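Home > skip that, straight to it: How to Break In Stiff Walking Shoes

Print this page | E-mail to a friend

New walking shoes are sold as comfortable. They are comfortable in the store, on carpet, for the time it takes to pay. After that you have some work to do.

1. Wear them indoors first. Give them 30 minutes an evening for the first week, with the socks you plan to walk in. Thin dress socks will teach you nothing except regret.

2. Loosen the laces all the way down before you put your foot in. Most people yank at the top two holes and then blame the heel.

3. Bend the shoe by hand. Hold heel and toe and flex it where your foot bends, 40 times a side. My neighbor Roswitha Voß does this in front of the evening news and says it improves both.

4. Go outside, but stay close. Pick a flat loop you can quit at any point. Pavement is harder on the feet than a dirt path, but it's where you'll be doing most of your walking, so you may as well be introduced.

5. Stop at the first hot spot. A hot spot is a blister that still has manners. Sit down, take the shoe off, put tape on the sore place and smooth out your sock.

6. Add distance slowly. If the heel still slips after two weeks, try lacing through the extra hole at the top - the one you assumed was a mistake at the factory.

Skip the freezer trick, the hair dryer and anything involving a wet newspaper. I ruined a good pair in March that way and they still smell like the sports section.

Filed under: Feet, Shoes & Other Complaints
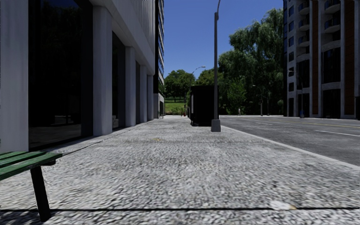 Flat sidewalk, with a bench for step 5.

Questions? Write to Eero Kuusisto | © Bradside Walking Notes | Back to top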